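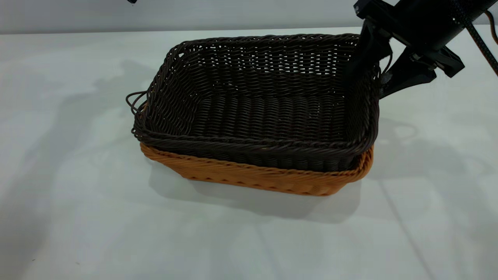 4. Disputed Results and Public Order in Trerkham and Plemley

The council election of July produced a narrow result in both districts, and in both the losing side refused to accept it. This section compares what followed. Our main source is a set of 1153 short reports filed by residents through the Noltix message line, which we read alongside district police logs and the printed notices of the election office. The set was closed in November 2023, and reports received after that point were left out.

In Trerkham, the first crowds gathered outside the counting hall before the final tally had been read aloud. Most reports from that evening mention singing, road blocks and long waits for buses. Reports of damage to property come later and are grouped near the Jin market, where six shops were broken into overnight. The police log gives the same number but places the events two hours earlier than residents do. We could not settle the difference and have kept both times in the data.

Plemley had a closer result, with 40 votes between the two lists, yet its streets stayed mostly calm. The election office there posted the count for each polling station on its outer wall the same night — a step that local rules allow but do not require. Residents copied the figures by hand and passed them on. Several reports describe people adding up the totals for themselves and going home.

We do not claim that posting the counts prevented unrest. Plemley is smaller, its police force is better known to residents, and rain fell there for much of the night. Still, complaints about secrecy are common in the Trerkham reports and rare in those from Plemley, and the gap remains when reports from party members are set aside.

Figure 2. Rectangular dark woven basket with a thick, rope-like rim, on a white surface.

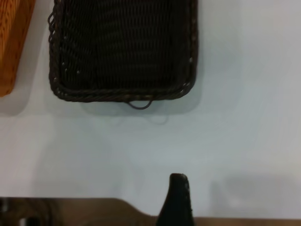 Why did the Trerkham office not post its counts by station?

The office gave its reasons in a public notice issued the next morning. Two stations had sent in forms without the needed signatures, and the office chose to hold back all station counts until those forms were corrected. Corrected forms arrived after the first night of protest, and the full list was posted on the following afternoon.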